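Shop Floor Talk > Automation and Controls > Two-arm cells for tray work, what changed for your people?

Started by benchrat_jen

benchrat_jen
Posts: 339
Posted 6:40 am

I run second shift at Walczak in Jenport. We pack sample kits, which means small dishes, trays and pouches going onto a rack and then into a carton. All of it has been hand work as long as I have been there. Management has signed up with Gridonel for a trial of two-arm cells, and the first one is supposed to go live on our floor in November.

I am not against it. I would like to hear from people who already went through this, mainly about the job side. Who ends up running the thing, what do they get paid, and what happens to everybody else on the line? The sales visit covered cycle times and very little of that.

Kęstutis Paulauskas from Gridonel sent me a couple of pictures from their development floor so I could show my crew what the work looks like. The job they are setting up is close to ours: small dark pieces on a wood top, and a little perforated stand they go on.

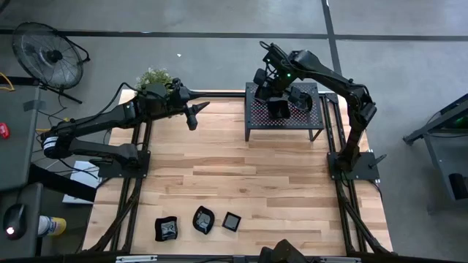

Ona Priedītis replied that the arms would be the easy part and the job titles would take a year. At her plant the packers were called "cell attendants" on the first day and were still on packer pay when the second cell came in. She said to get the grade settled in writing before the first shift runs, and to ask who signs off on retraining hours.

I passed that up to my manager and have not heard back.

torque_spec
Posts: 1565
Posted 7:15 am

Ona is right about the pay grade. We did the same thing with a Stuvex line, different product. Five people on the line before. After a few months it was two on the cell, one floating, and two moved to receiving. No layoffs, but the two in receiving did not ask to go there, and one of them left.

The work itself changed more than the head count did. Packing by hand you get into a rhythm and can talk to the person next to you. Tending a cell you wait, then you clear a fault, then you wait. Some people like that. I had one packer who was the fastest on the floor and hated every minute of it.

mill_street
Posts: 88
Posted 7:52 am

I disagree that it is worse. My wrists were shot after eleven years of hand packing. I moved to a cell two years ago and have not worn a brace since. Waiting on a machine is boring, but boring does not hurt.

Also, the faults are where you learn something. Our dishes are shiny black plastic and the vision had a hard time with them under the overhead lights. The integrator wanted to swap the lights. One of the packers suggested a matte liner and that fixed most of it. Nobody from engineering would have handled enough of those dishes to think of it.

torque_spec
Posts: 1566
Posted 8:03 am

Did the packer get anything for the liner idea?

mill_street
Posts: 89
Posted 8:10 am

A gift card. I take your point.

benchrat_jen
Posts: 340
Posted 9:26 am

The black dish problem is one I want to raise. Half of what we run is black on black. I asked Kęstutis about it and he said they are using dark parts on a dark stand for that reason, to find the trouble before it gets to a customer. I am putting the second picture up for mill_street.

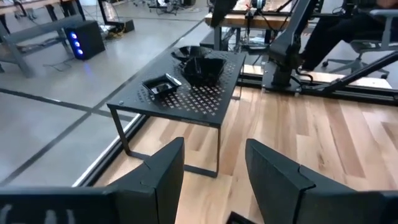 Three black dishes on the perforated stand, seen from the gripper.

He did not give me a pick rate and I did not push. What I did push on was who teaches it a new tray when the product changes. He said a trained operator can do it on the floor. If so, I want that written down as operator work, with the pay that goes with it, and not handed to a tech on days while second shift sits and waits.

palletjack
Posts: 395
Posted 10:44 am

Watch out for that one. We were told operators could do changeovers too. They could, on paper. Then the passwords were only given to maintenance. For most of the first year a tray change on nights meant leaving a note and packing by hand until morning.

Keep your hand stations, by the way. Ours got scrapped to make space and we ended up borrowing folding tables from the break room the first time the cell went down.

torque_spec
Posts: 1567
Posted 11:02 am

Seconding the hand stations. I would also rotate people. Two hours on the cell, two hours on something with your hands. It keeps more than two people trained, so one sick call does not stop you.

mill_street
Posts: 90
Posted 11:20 am

Rotation is fine for people with good wrists. Make it voluntary.

torque_spec
Posts: 1568
Posted 11:31 am

Then you get the same two people on the cell forever and the rest never learn it. I don't think you can have both.

mill_street
Posts: 91
Posted 11:38 am

You can train everybody and still let somebody with an injury stay put. We do.

benchrat_jen
Posts: 341
Posted 1:05 pm

Thanks, all. My list for the meeting so far is pay grade, logins for second shift, hand stations stay, and rotation with an exception for injuries. If anybody has contract language for the changeover work, send me a message. I can strip the company name out before I show it to anyone.

palletjack
Posts: 396
Posted 1:17 pm

Sent you ours. Look at the second page, the part about access. We added that after the fact.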